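How to Replace a Worn Rubber Tip on Your Walking Cane

I love this little job! A fresh tip takes five minutes, costs less than lunch, and makes an old cane feel brand new under your hand. I changed my first one in April and have since done every cane and crutch in the family.

Start by turning the cane over. If the rings on the bottom of the rubber have worn smooth, or you can see a split up the side, it's time. Next, find the size. Pull the old tip off and look inside the collar, where the size is often molded in. Mine was too rubbed to read, so I measured the bare end of the shaft with a ruler instead. Measure straight across the widest point, and measure the shaft, never the outside of the old tip.

If the old tip won't budge, run it under hot tap water for a minute, dry everything off, and twist while you pull. Still stuck? Slit the rubber lengthwise with a utility knife, cutting away from yourself, and peel it off.
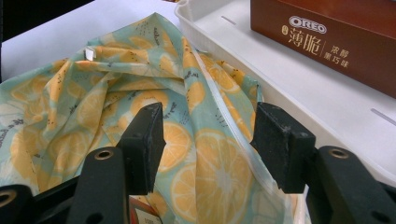 Wipe the end of the shaft clean before the new tip goes on, especially on an aluminum cane, where a gray powder likes to build up. Any scrap of cloth will do the wiping. A print as cheerful as those orange and yellow lemon slices on pale mint green might be too pretty for the job, so grab an old sock if you have one! Let the shaft dry fully. Skip the oil and dish soap, too, as a slippery shaft lets the tip work its way off.

Now stand the new tip on the floor, set the cane in it, and push straight down with a slight twist until you feel the shaft hit bottom. Tug on it hard. If it slides off, go down a size.

Last thing, check your height. A new tip can make the cane up to 27 mm taller than a badly worn one, and you may want to drop the push button one hole. Stand in your usual shoes with your arm hanging loose. The handle should meet the crease of your wrist.

Then take it for a walk around the kitchen and enjoy that grip!

Nanna Vestergaard
2021-05-30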